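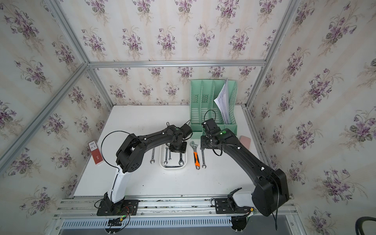 Plomwood is looking for a part-time weekend baker, and I would love it if that person turned out to be you, or your cousin, or the neighbor who keeps leaving banana bread on your porch.

A bit about us first. I opened the shop on Maller Street 12 years ago with a secondhand oven and a very long list of things I didn't know how to make. We do bread, rolls, a few pies in the fall, and a cardamom bun that people have driven across two counties to get (I'm proud of that bun!). We're small. On a busy morning you'll know every customer in line by their order, if not their name.

The job is two shifts a week, both early. I mean really early: we start at 4 a.m. and you're out the door by late morning with the whole rest of the day to nap in. You'd be shaping and baking the doughs I mix the night before, keeping the buns coming, and boxing up orders for pickup. Once the front opens you may have to help at the counter when it gets crazy, so please be somebody who can say good morning and mean it, or at least fake it nicely until the coffee kicks in.

I don't need a culinary degree. I don't have one myself. If you've worked in a bakery or a pizza place, great, tell me about it. If you've only baked at home but you've baked a LOT at home, and you've thrown out a few bad loaves and gone back to figure out why, I'd like to hear from you too. You do need to be able to lift a 50 pound bag of flour, stand for a whole shift, and get yourself here before the buses run. There's parking in the back lot, next to the blue door.

Pay is hourly and starts a good bit above minimum, and we can talk about the exact number when we meet. It goes up after your first season. Tips from the counter are split evenly between everyone on shift, bakers included. You get a free loaf every shift and as many day-old buns as you can carry. We close for the last week of August and you get paid for that week, even if you're new.

The first month you'd be working right beside me. I talk the whole time, so be warned, and I play a lot of old country radio. After that you'd have one of the two mornings pretty much to yourself in the back, with me out front or at the farmers market. I like people who write things down. If the oven runs hot or we're short on butter, leave me a note on the clipboard and I'll take it from there.

I'm hoping to have somebody start in October, before the pie orders come in and I lose my mind.

To apply, stop by after 10 in the morning, when the rush is over, and ask at the counter for a form. Or write me a letter and drop it in the mail slot. No need for a fancy resume. Tell me where you've worked, which mornings you can do, and what you like to bake when it's only for you. I read all of them and I'll call you either way.

If we both like the sound of it, I'll have you in for a paid trial shift. Wear closed shoes, tie your hair back, and come hungry.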